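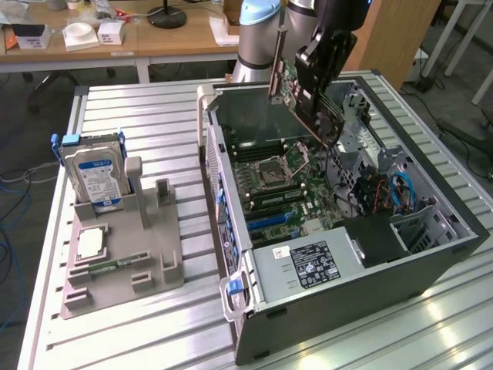
*Rechner, Seitenteil ab, CPU-Sockel leer*

**Optical Mapping: Drift im Calciumkanal bei 200 Hz**

**drernel_lab** schrieb:
Präparat: Monolayer, Rhod-2 und RH237, Anregung 530 nm. Im Spannungskanal ist die Basislinie stabil. Der Calciumkanal fällt nach 1.482 Bildern monoton ab, Stimulation läuft durch. Bleichen oder Farbstoffverlust?

**Ogbonna** schrieb:
Bleichen. Shutter zwischen den Sequenzen schließen und nochmal messen. Bleibt das Niveau in der Dunkelphase stehen, ist die Frage geklärt.

**wikach** schrieb:
Sehe ich anders. Rhod-2 wird bei 37 °C aus den Zellen transportiert, auch im Dunkeln. Probenecid ins Bad, dann vergleichen.

**Ogbonna** schrieb:
Bei einer Sequenz von wenigen Sekunden? Der Export ist dafür zu langsam.

**drernel_lab** schrieb:
Dunkelphase getestet, 69 s. Niveau vorher und nachher gleich, Abfall nur bei Licht. LED-Strom halbiert — Steigung deutlich flacher. Auswertung mit Rumedura, ohne Filter.

**wikach** schrieb:
Gut, auf dieser Zeitskala also Bleichen. Bei längeren Protokollen bleibe ich beim Probenecid.

**K. Ackermann** schrieb:
Vor der Driftkorrektur die Rohdaten sichern. Ein Polynom hoher Ordnung verfälscht die Transientendauer. Ich fitte nur die diastolischen Punkte, einfach exponentiell.
Gruß, Kai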